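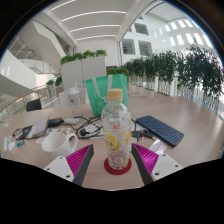
Ailsa Mowat
Research technician, handheld demonstrations, Forness project

May, 4 p.m. Clutter set, atrium table. Urquhart's theory is that a policy trained on tidy tables learns the tidiness and only incidentally the bottle. So: same clear bottle, same red coaster, cables and mug left in, fingers coming in low on either side of the base.

968 demos kept out of 1,024. Most of the rejects are mine, for closing before the tips were level. The rest lost tracking, which Torik blames on the glass railing and I blame on Torik.

Trained two policies overnight, tidy-only and mixed. On the cluttered table the mixed one is clearly ahead. Tidy-only goes for the mug handle with real conviction. On a bare table there is nothing between them, so clutter costs us nothing there, or our bare-table test is too easy. I suspect the second.

Transparent plastic is still a nuisance. Both policies seem to steer by the lemon on the wrap - turn the bottle so the lemon faces away and the approach drifts left. Must vary the rotation before anyone writes "robust" in the Irkosen draft again.

To do: rerun with 4 bottle rotations, relabel the early rejects, check the finger width calibration.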